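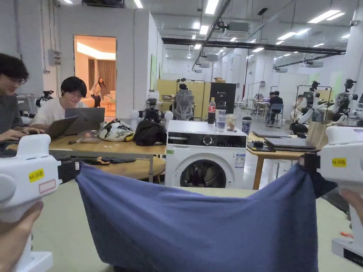
I've now spent two weeks with hand-held grippers, and I'm less convinced than I was when I started. Which is annoying, because I wanted to like them.

The pitch from the Flondia people goes like this: put a gripper in each hand, do the chore yourself, and the recordings carry over to a robot arm that has the same jaws. No teleoperation rig, no lag, no operator swearing at a leader arm. Vitalii Tkachenko has been repeating this to me since November. He says an hour with the hand-helds gets him what used to eat a full day on the Parus controller, and for picking up cups I believe him.

Cloth is where I start arguing. Pinch two corners, pull, let the middle sag, and already your wrists are doing things no arm in the building can do. I caught myself rolling my left wrist way over to get at a hem, which the Treloar arm would have refused at about the halfway point. So the demonstration looks great and the replay stops dead with a joint limit error. Yasmine Hegazy's answer is to filter out the bad ones afterward. Fine, but we recorded 1,000 folds and grabs and only 553 survived her filter. That's nearly half my afternoons in the trash — and my forearms would like a word with whoever decided how heavy these things should be.

The jaws themselves are better than I expected. They hold a corner and don't chew it up. What they don't do is tell me anything. With my own fingers I know right away if I've got one layer or two. Through the trigger I'm guessing, and then I look, and my hands are in the way of what I want to look at. Chin-lung Lam thinks you get used to it. He also thinks the Parus pendant is comfortable.

I did try the same towel by teleoperation for comparison. Slow, clumsy, and I dropped it constantly, but everything I recorded was something the arm could do, since the arm had just done it. Hui-mei Cheng pointed out that I'm a bad operator and she'd have been twice as fast. Probably true. I'd still like to see a side by side with the discarded takes counted, and I haven't found anyone who publishes that.

Next up is the softer pad set, if Lok-yiu Chiang can get hers back from Stulov. I'll be using the same towels and the same filter.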